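Caring for Household Linens in Shared Laundry Rooms

Residents of Pranlow Court have access to the laundry rooms on the ground floor of each building. This page explains how to prepare, wash, dry and store towels and other cotton household items using the equipment provided. Delicate clothing and bedding with down filling are covered on separate pages.

Before You Begin

Laundry rooms are open from 7:00 a.m. to 10:00 p.m. The last wash must be started by 8:30 p.m. Machines are operated with the resident card, which may be loaded at the management office or at the wall unit beside the door.

Check the care label on every item. Labels that show a tub with a hand in it indicate hand washing only, and such items should not be placed in the machines.

Sorting

Separate white items from colored items. New towels in dark or strong colors should be washed alone for the first 4 washes, as loose dye may transfer to other fabrics. Close all zippers and empty all pockets.

Items that have been used with paint, motor oil or solvents may not be washed in the shared machines under any circumstances.

Shake out each item before loading it. Fabric that goes into the drum in a tight bundle does not rinse evenly and may come out with detergent still in the folds.
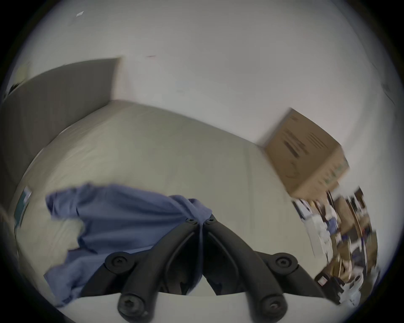
Blue cloth, bunched up.

Washing

1. Load the drum loosely to three-quarters full.
2. Measure the detergent according to the package. The water supply at Pranlow Court is soft, and the lower amount given is normally enough.
3. Select the cotton cycle. The warm setting is suitable for most towels.
4. Close the door firmly and present the resident card.
5. Return when the cycle ends. The standard cotton cycle takes 90 minutes.

Do not use fabric softener on towels. It leaves a coating on the fibers and reduces the amount of water they can absorb.

Drying

Clean the lint screen before and after each load. Select medium heat and remove items promptly when the cycle ends. Residents who prefer to air-dry may use the racks in the Te Moana wing. Laundry may not be hung from balconies or stair railings.

Folding and Storage

Fold towels in half lengthwise, then in thirds. Items should be completely dry before they are put away. Closets on exterior walls can become damp from November onward, and a small gap should be left between the stack and the wall.

Reporting a Fault

Note the number on the front of the machine and call the management office at extension 181. Cards charged for an incomplete cycle will be credited within two business days.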